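**Old bins find second life, holes and all**

Anyone who has ever thrown out a battered metal tub may want to look away now. Cemineo, the reuse workshop run by Monique Renaud, has spent January giving tired storage bins a new job, and the results are every bit as glamorous as that sounds.

The bins came from a canteen clear-out at Leblanc, which was asking 400 euros for the lot and settled for 300 and a promise to collect before lunch. Most had lost a good deal of their paint. Some had holes. Renaud regards both as character.

"People ask if we're going to repaint them," she said. "I ask if they're going to pay for the paint."

Stojan Stojanovska, who looks after the benches, had hoped for matching drawers. He got grey metal bins, set one behind another on a pale wooden tabletop and held at the corners with orange-handled spring clamps. He describes the arrangement as temporary, a word he has also used of the roof.
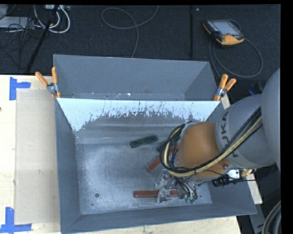

Blocks go in the bins, dark green and reddish-brown together, despite a sorting policy that Luana Moura wrote last year and still has pinned up by the kettle. She says she is considering a second edition.

Further bins are on offer to local clubs and schools. Takers should bring their own transport and, if they care about that sort of thing, their own paint.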